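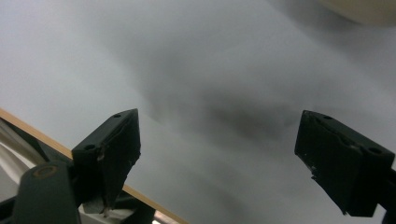

Mesa Predwood de superficie clara: mi opinión después de varios meses de uso

Compré esta mesa en julio, para poner en el cuarto donde trabajo y donde también corto tela, pego papeles y a veces como. Escribo esta reseña porque antes de comprarla busqué opiniones en español y encontré solo dos, las dos muy cortas, y una hablaba más del transportista que de la mesa. El español no es mi primera lengua, pido paciencia con los errores.

Primero lo básico. El modelo es el de superficie lisa, de un gris muy pálido, casi blanco. En la tienda lo llaman "blanco niebla" y el nombre me parece correcto, porque con luz de ventana se ve un poco azulado y con la lámpara de noche se vuelve más neutro. Quien busca un blanco puro para combinar con armarios blancos va a notar la diferencia. Yo puse al lado una estantería Wonell, blanca de verdad, y las dos juntas no quedan mal, pero se ve que no son de la misma familia.

El acabado es mate. Para mí era lo más importante. Mi mesa anterior era brillante y tenía la ventana a la izquierda, así que todas las mañanas trabajaba con un reflejo en los ojos. Con la Predwood la luz se reparte de una manera suave y puedo leer un papel encima sin mover la cabeza. A las tres de la tarde, cuando el sol entra más directo, hay una zona más clara, pero no molesta.

Precio y compra

Pagué 39 euros por el tablero solo, en oferta, y las patas las compré aparte. El precio normal es bastante más alto y no sé si lo pagaría. La tienda, que se llama Plerkcombe, vende también el conjunto con patas metálicas, pero las patas del conjunto no se ajustan en altura y el suelo de mi casa está inclinado. Elegí unas regulables de Chaimongkol. Los agujeros no coincidían con los que vienen marcados en el tablero y tuve que hacer otros nuevos. No es difícil, pero hay que tener taladro y un poco de valor.

El paquete llegó bien protegido en los cantos y peor protegido en el centro, con solo una hoja de espuma fina. En mi caso no pasó nada. Mi vecino Wichai Kamolrat pidió la misma mesa cuando vio la mía y la suya traía una raya de la longitud de un dedo. Le cambiaron el tablero sin discutir, tardaron tres semanas.

Montaje

Las instrucciones son una hoja con dibujos. El dibujo número cuatro está al revés respecto al cinco, y si uno sigue el orden sin pensar termina con el lado bonito contra el suelo. Yo lo hice así y perdí una tarde. Mi consejo: poner una manta en el suelo, el tablero encima con la cara buena hacia abajo, y no levantarlo hasta que están las cuatro patas apretadas. Dos personas para darle la vuelta, aunque el peso permite hacerlo solo. El problema es que se agarra mal, los cantos son muy lisos.

Los tornillos que vienen en la bolsa son cortos para mis patas. Compré otros en la ferretería del barrio.

La superficie en el uso diario

Aquí tengo más cosas que decir. El tacto es liso, sin textura y sin dibujo. Algunas mesas claras llevan un veteado o unos puntitos para disimular la suciedad, esta no lleva nada. Para mi trabajo es una ventaja grande: una aguja, un hilo oscuro, una goma pequeña, todo se encuentra en un segundo. También se encuentra en un segundo cada miga y cada pelo del gato. Yo paso un paño por la mañana y otro por la noche, y reconozco que con la mesa vieja lo pasaba una vez por semana.

He probado varias manchas, unas a propósito y otras no:

Café: se quita con paño húmedo, incluso después de una hora.

Té negro: lo mismo, pero si se deja la noche entera queda un círculo amarillo muy débil. Con un poco de bicarbonato se fue.

Lápiz: se borra con goma normal. Cuidado con las gomas de color, que dejan su propio color.

Rotulador permanente: con alcohol sale casi todo. Me quedó una sombra en una esquina, y ahora encima de la sombra vive el bote de los lápices.

Salsa de tomate: ningún problema si se limpia pronto. No he esperado a ver qué pasa si no.

Pegamento blanco: se despega en seco, con la uña. No usar espátula de metal.

Sobre los arañazos soy menos positivo. El acabado mate perdona las marcas pequeñas cuando se mira de frente, pero con la luz de lado aparecen. Las cosas duras que se arrastran, por ejemplo la base de la máquina de coser, dejan unas líneas finas y brillantes. No se sienten con el dedo. He leído que con una cera se disimulan, no lo he probado todavía. Desde hace un mes uso un tapete de corte en la zona de trabajo y fieltro debajo de todo lo que pesa.

Con el calor no quise experimentar. El fabricante recomienda salvamantel siempre y yo obedezco.

Estabilidad

La mesa mide lo suficiente para un ordenador portátil y un patrón de tela extendido al lado, con un fondo de 600 milímetros. Para coser me gustaría un poco más de fondo. Con las patas regulables está firme al escribir. Con la máquina de coser a velocidad máxima vibra un poco, y el vaso de agua hace olas. Esto es culpa de las patas más que del tablero, creo, y mejoró cuando apreté otra vez los tornillos después de dos semanas. Conviene hacerlo, porque el material cede un poco al principio.

En el centro no he notado que se doble. Tengo encima un monitor y una pila de libros que pesarán alrededor de 30 kilos en total.

El olor

Los primeros días olía a nuevo, un olor un poco químico. Dejé la ventana abierta y en una semana desapareció. Lo menciono por las personas sensibles y porque en la página de la tienda alguien preguntó y no le contestaron.

Lo que me gusta

La luz que devuelve. El cuarto es pequeño, orientado al norte por un lado, y parece más grande desde que está la mesa.

La limpieza fácil, con la condición de hacerla.

Que no tenga logotipo ni letras en la parte de arriba. En la mesa anterior había una marca impresa en la esquina y siempre la veía.

Lo que no me gusta

Los arañazos con luz lateral, ya lo expliqué.

Las instrucciones.

El canto de atrás no está terminado igual que los otros tres. Si la mesa va contra la pared no importa. Si la quieres en medio de la habitación, se nota, y en la descripción de la tienda no lo dicen.

Los agujeros marcados, que sirven solo para las patas de la misma marca.

¿Para quién la recomiendo?

Para quien hace trabajos manuales limpios, costura, papel, dibujo, o para escribir. También para una persona que quiere una superficie tranquila donde las cosas se vean bien. Para niños pequeños depende del carácter de los padres. Para bricolaje con herramientas pesadas no, mejor un tablero de madera sin tratar, que se puede lijar cuando está feo.

Si la comparo con la mesa Wonell del mismo tamaño, que tiene mi hermana, la Wonell es más dura y aguanta mejor los golpes, pero brilla mucho y cuesta casi el doble. Mi hermana está contenta con la suya. Yo no la cambiaría por la mía, por el reflejo.

Le doy cuatro estrellas de cinco. La volvería a comprar con el precio de oferta y pediría desde el principio los tornillos más largos. Si alguien ha probado la cera para las líneas brillantes, le agradezco que me escriba en los comentarios qué producto usó y si cambia el color.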